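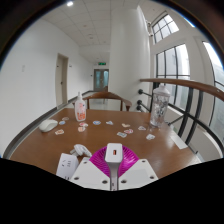 Table in the corridor at the Breswood site, April.

Breswood Community Kitchen
Progress report to the Drirkolia Fund, second quarter

Recipe testing
We planned to test 100 low-cost dinner recipes by the end of the grant year. So far 61 have been cooked at least twice and written up. Most are chicken, bean and rice dishes that feed four from one pan. The bean chili needed the most changes. Our first version called for dried beans soaked overnight, and families told us they would not plan that far ahead. It now uses canned beans, rinsed, with the salt cut in half.

Baked fish is behind schedule. The price of frozen fillets went up in March and we put those recipes off until summer.

Classes
Attendance for the quarter was 395, counting repeat visits. The evening class at 6:30 fills up first. The morning class has had open places since winter and we would like to move it to the Skuvmont branch library, which has a kitchen with 2 ovens. The library has agreed in principle, but we have no signed agreement yet.

Spending
Groceries are slightly over budget, mostly oil, eggs and cheese. Printing is under, as the recipe cards are going out later than planned. We ask to move the unspent printing money to groceries for the next quarter.

Next quarter
Finish the soups and one-pan dinners. Send the first set of recipe cards to Kouris Print for a proof. Replace the two worn baking sheets and the oven thermometer.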